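Ploneneck Adds Table Cloths and Play Vegetables to Its Rental List

Drarkham, 27/03/2021

Ploneneck, a rental service for nurseries and playgroups, is adding woven table cloths to the play sets it lends out. The cloths come in gray and dark green and go over any ordinary table.
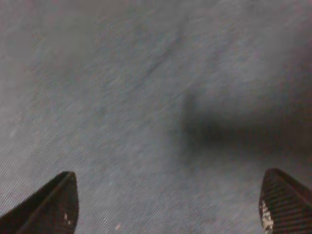

Groups have been asking for a plain cover since the service opened in January. Members now pay one fee and get a cloth with each set, for up to four weeks at a time. The current stock is 525 pieces, and 43 groups are signed up.

"People had the toys but they were using bedsheets underneath," said Genji Shimada, who runs the service. "A heavier cloth stays put and the pieces don't roll as much."

The first sets to go out with a cloth are the play vegetables, with shiny, rounded pieces in strong colors such as purple.

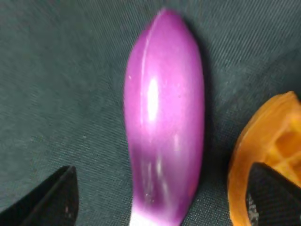

How to Borrow a Set

Groups can reserve a set by phone or at the Ploneneck counter in the Brora building. Pickup is on weekday mornings. A refundable deposit of $20 is due at pickup.

Cloths should be shaken out before they are returned. Please do not wash them at home. Dark cloths show lint easily, and a lint roller is packed in each bag.

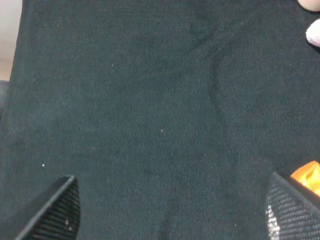
Late returns hold up the next group on the list. Members who need extra time should call before the due date and ask for Olesia Harasym, who handles bookings and can also answer questions about deposits.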